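Notebook, toy kitchen set, Saturday, started 9 a.m.

Jolien wants a yes or no on the tabletop kitchen layout before Kirnska ask for it again. I said I would write down what I think before Smaranda talks me out of it.

The claim in the Vornstead notes is that a pretend snack table works best with one big plate, one small dish next to it and a few pieces of food, and that anything more is clutter. Fine. I would like to know who tested that. Fabrice says it is "well established," and when I asked where, he sent me back the same Vornstead notes. So we set it out on the white table ourselves.

The plate goes toward the far side, with the little blue dish to its right. My first complaint is the color. A pale grayish purple plate on a white table is polite to look at and hard to find in a hurry. The blue is better. If we are paying for tableware in two colors, I would make the plate the strong one and let the dish be dull.
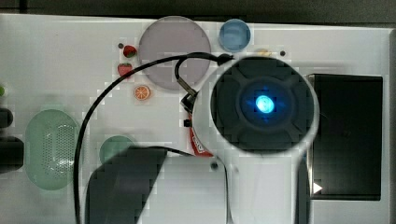 Second complaint, size. The plate takes over. Put it next to the dish and they look like they came out of two different sets. Corinne says real plates and real bowls don't match in size either, and she has a point, but a real bowl holds more than a mouthful. I don't know what this one is for. Dip? One berry? The sheet from Atside calls it a "serving cup," so they haven't decided either.

Food. I had low hopes for the fruit and have moved up to medium. The strawberries read as strawberries right away, leaves and all. The orange slice is the best piece in the box as far as I'm concerned, because the segments are clear and it couldn't be anything else. The banana I still argue with. Half peeled is a nice idea, but with the flaps spread out it takes up room like a much bigger thing, and it won't sit neatly beside anything.
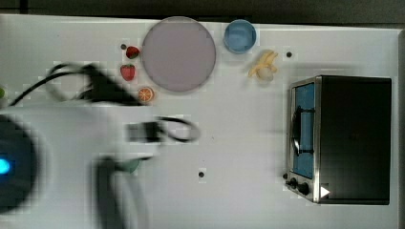
The toaster oven is where I really part ways with the notes. They want it on the right with the door facing in toward the food, so the table "tells a story." What story? Cold fruit and a toaster oven. I asked Jelle what he would put in it and he said the orange, then took it back. Bread would fix this. One slice of toy bread and I stop complaining.

I do like the door. Tinted but you can see in, and the handle is big enough to find.

Costs, from Jelle: 40 for the tableware, 40 for the food, 200 for the oven. So most of the money goes to the one thing with nothing to cook.

My answer for Jolien is a maybe. Keep the fruit, ask Hung about a darker plate, and get a price on bread before anybody signs for the oven. Smaranda disagrees on the plate and can write her own entry.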